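Gukcombe > Workshop > Bin picking cell > Checks before recording
3 comments · 8 shares

CELL CHECK – Gallagher bench, picking examples for the Noltix model
5th August, checked by Bernadette Rafferty

Target for today 304 picks, in blocks of 40. Do the whole list before the first block, items 4 to 7 again between blocks.

1. E-stop. Pressed and reset, both sides of bench. OK.
Comment: left one stiff, still works. Has been stiff since March.

2. Guarding and floor line. OK. Nobody inside the line while arm is live, includes "just moving one thing".

3. Arm joints, slow jog through full reach. OK.
Comment: slight tick on wrist at far end. Not new. Logged with Trosik, no reply yet.

4. Cables and hoses on arm. Ties present, no rubbing, nothing snagging at low reach. PASS WITH NOTE
Comment: bundle sits proud at the front of the casing. Watch it on picks near the right wall. If it touches the bin, stop the block and mark the last example bad – don't trim it later.

5. Bin clamps. Both on, both tight, push test by hand with arm OFF.
Comment: done. Bin musn't creep, one shifted last month and we binned a whole block.

6. Bin contents. Mixed shapes, at least one shiny item, nothing sharp, nothing leaking.
Comment: OK. Foil packet up against the big white piece, small blue block over on the left, pink and green ones close together near the gripper. Good hard set, leave as is for block one.

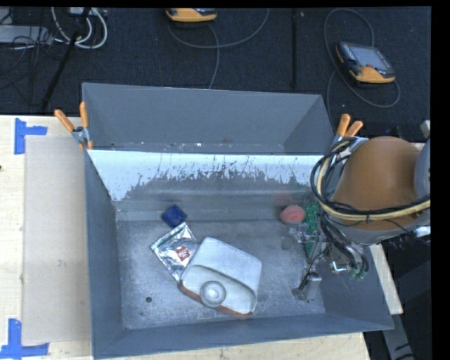

7. Bin floor and walls. No burrs, no loose bits. PASS WITH NOTE
Comment: walls scratched and streaky, scuffs on floor. Fine for hands. Glare might bother the depth readings, compare first 8 examples before carrying on.

8. Handhelds. Charged, cables out of the walkway. ACTION
Comment: two on the carpet behind the bench. Need a hook or shelf, trip risk. Bernadette to sort by lunch.

9. Labels. Every failed grasp kept and tagged as failed. Seperate folder for operator error.

10. Sign off. Cell ok to run once 8 is cleared. Recheck after any bin swap.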